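Home | Match Diaries | Away Days | About | Contact

April
Posted by Maite Vidal

I got home from the Plendow game well after ten, hoarse and a bit sunburned on one side of my face, and I still wanted to talk about it, so you're all getting it instead of my poor sister.

We lost the first half, there's no kinder way to say it. Tovuno pressed us right up the field and our back line kept hoofing it long to Abilio Segura, who is many wonderful things but is five foot six on a good day. Their goal came after 17 minutes, from a corner we never really cleared.

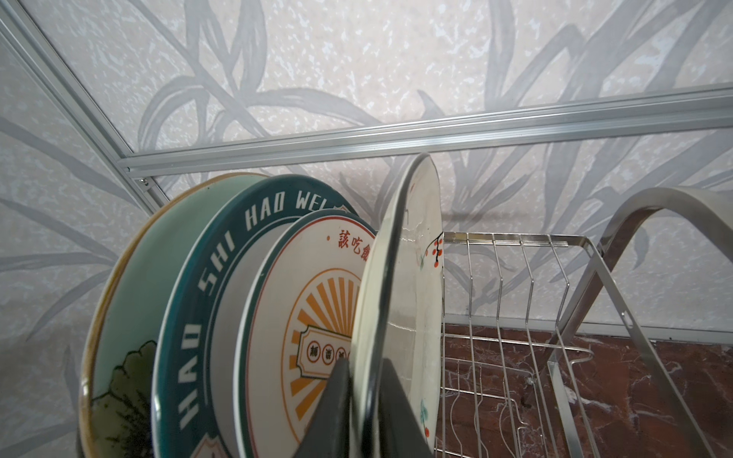 Dishes in the rack, patterned wallpaper behind.

Then Csenge Győri came on at the break and everything got calmer. She just wants the ball – she'll take it facing her own goal with two players on her back and somehow turn out of it. The equalizer was all her, a little pass slid inside the fullback, and Segura finished it low at the near post. I hugged a man I have never met!

The crowd was given as 1,471, the best we've had since the Carretero cup tie, and you could hear it. Even the quiet end by the parking lot was singing for the last twenty minutes, and I thought we might pinch it when Maximiliano Cabello hit the bar.

So one-all, and 4 games left. Fulten away is next and I'm driving, with two seats going if anybody wants one. Bring a coat, that stand is freezing even in spring, and please bring something to eat that isn't egg.

Older posts | Newer posts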